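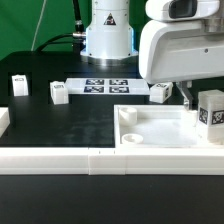

Kevser Kaplan wrote in to say that my last post blamed the wrong layer. If the planner rejects a grasp that plainly exists, she argued, check the pose it was handed before touching the sampler. She suggested logging the marker poses with the arm parked and looking at the spread.

So I did. I recorded 3607 detections with the arm parked and all the objects left alone. Position was fine. Orientation was not. On the small block labels the estimated normal flipped between two solutions, sometimes several times a second. This is the usual planar pose ambiguity – a small square seen from far enough away fits two tilts almost equally well, and the solver picks whichever has the lower reprojection error in that image.

The four markers on the flat board don't suffer from it when they are solved jointly. My code was solving each one separately and averaging, a leftover from April that I had forgotten about.

Changes, all on the Lesteden branch:

The board is now one rigid target with 16 corners. Everything else is expressed relative to it.

For single markers I keep both solutions and score them against the last accepted pose. If the two errors are within a ratio of 2, the old orientation wins.

A block on its side has to be accepted as such. The previous filter assumed the label faced up and threw out the rest, so the planner was working with stale poses for up to 11 seconds.

I replayed the 163 planning requests from the old log through the new filter. Most of the rejected grasps now pass the collision check. The ones that still fail are near the tray walls, where the finger model is too fat. Leopold Zürcher has a tighter mesh and I'll try that next.

Sampler settings are unchanged. Kevser was right.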